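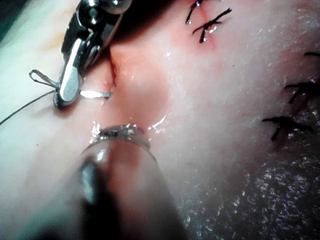
Closing a short incision with interrupted stitches

Suturing basics, part 3
1,526 views

Interrupted stitches are separate stitches, each with its own knot and its own pair of tails. If one lets go, the ones either side of it stay put. They take longer than a running stitch and use more thread, but they are the right place to start because every stitch is a complete exercise from needle bite to final cut.

These notes are for people working through bench practice on tissue. They assume you have done parts 1 and 2 (handling the needle driver, and tying a square knot on cord). They are practice notes only and don't replace supervised teaching.

What you need

Practice tissue, kept moist, on a tray that won't slide
A curved needle with suture attached
A needle driver
A second instrument for lifting and steadying the tissue
Suture scissors
A scalpel for making the practice cuts
Saline or water in a small dish
Gloves, eye protection and a sharps container

We use the Teltora practice packs, mostly out of habit. Any suture with a swaged needle will do. Out-of-date stock is fine for the bench as long as it is labelled and kept well away from clinical supplies.

Before you start

Rinse the tissue and blot it. You want the surface moist, with no puddles. A dry surface drags on the thread and tears at the needle holes, and a very wet one throws so much glare that you lose sight of the needle tip. Move the lamp off to one side if the shine is bothering you.

Make your first cut straight and short. Leave plenty of room beside it for a second one. Cut through the surface layer only, so that the edges part slightly but the piece still holds together underneath.

Step 1. Load the needle

Grip the needle between halfway and two-thirds of the way back from the point. Too close to the point and you won't have enough curve to get through both sides. Too close to the thread end and the needle will bend or twist in the jaws, and the swage is the weakest part of it.

Hold it near the ends of the jaws and square to them. Check that the thread is trailing away behind the needle, clear of where you intend to go in. A small loop standing up beside the jaws does no harm, but look at it before you move so that you don't drive the needle through it.

Step 2. Present the edge

Use the second instrument to bring up the side you are about to enter. Press or lift gently until the edge rolls slightly outward. Steady pressure from below a fold often works better than pinching, which leaves crush marks. If the tissue turns pale under the instrument, ease off.

Step 3. Take the first bite

Set the point on the surface at a right angle, a few millimetres back from the edge. Push the point in, then turn your wrist so that the needle follows its own curve. Pushing it straight ahead is the usual cause of bent needles and ragged holes.

On soft tissue the surface will dimple before the point goes through. Wait for it - a little extra rotation will do the job.

Step 4. Take the second bite

Come up through the opposite edge at the same depth and the same distance back. If the cut is gaping, bring the needle out in the middle, regrip it and take the far side as a separate bite. There is nothing wrong with two bites, and on thicker tissue it is the better way.

Grasp the needle behind the point as it comes out. Grabbing the point itself blunts it, and you will feel the difference on the very next stitch.

Step 5. Pull the thread through

Draw the thread through slowly in the line of the needle's exit until a short tail is left on the entry side. Support the tissue with the second instrument while you do it. Park the needle where you can see it.

Step 6. Tie

Lay the first throw flat, with a double wrap if the tissue springs open. Bring the edges together until they touch, then stop. Edges that bunch or pucker mean the knot is too tight.

Add the second throw in the opposite direction, then a third. Pull each one down evenly. Slide the finished knot to one side of the cut so it isn't sitting in the join.

Step 7. Trim the tails

Cut both tails short, but leave enough to get hold of when you take the stitch out. Neat, matching tails are nice to look at. Uneven ones hold just as well.

Step 8. Space the rest

Start the next stitch a bite's width or so along and carry on to the end. On a straight cut the spacing is easy to judge, as you can sight back along the knots. A diagonal one is harder. Your wrist wants to keep working at the old angle, so turn the tray or shift your stance until the needle crosses the cut squarely again. Do at least one of each in a session, side by side on the same piece if it's big enough.
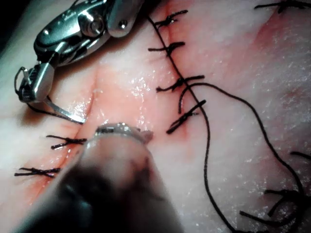 Step 9. Check your work

Run a closed instrument lightly along the line. The edges should lie level, with no step from one side to the other. A step means your bites were at different depths. Gaps between stitches mean they are too far apart, and the fix is another stitch in between. Pulling the neighbours tighter only moves the problem along.

Cut one stitch out and look at the holes. Round holes the same distance from the edge are what you want. Slits mean the needle went through on a slant or was dragged.

Clearing up

Account for every needle before anything leaves the tray, then put them straight into the sharps container. Wrap the tissue and dispose of it the way your lab requires. Rinse the instruments with the jaws open, dry the hinges properly and put them away unlocked - the Ketilsson drivers in particular go stiff if they are stored wet.

Next in this series: part 4, the simple running stitch

Dostholm Bench Skills Notes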